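Idero Community Help
Phones and Tablets > Reviews and Rewards

Reward withheld after a three-star review of the Vergara handset

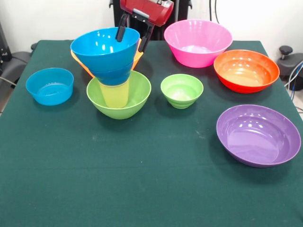

Posted by Oriana Cabral, 30 April 2018

I purchased a Vergara handset through the Idero store and received an invitation to submit a review in return for 489 reward points. My review was published with three stars. The points have not been credited after 21 days, and the status reads "Under assessment." Please advise whether the rating affects eligibility, and whether the review may be edited while the status is pending.

2 replies

Ionuț Moldovan
Under the program terms, points are issued for any published review of 30 words or more, regardless of the rating given. Assessment may take up to 37 days from the date of publication. Editing the text restarts that period, so it is advisable to leave the review unchanged. Members should also confirm that the order number appears under My Purchases. Orders placed as a guest are not matched automatically and must be linked by the support desk. Any review submitted by invitation must carry the "Reward offered" label. If yours does not, please report it using the form on the review page.

Skarnwood
I had the same status in November with a Lavov tablet. Four stars in my case. The points were credited eventually, but no notice was sent. Please check the balance page as well as your email.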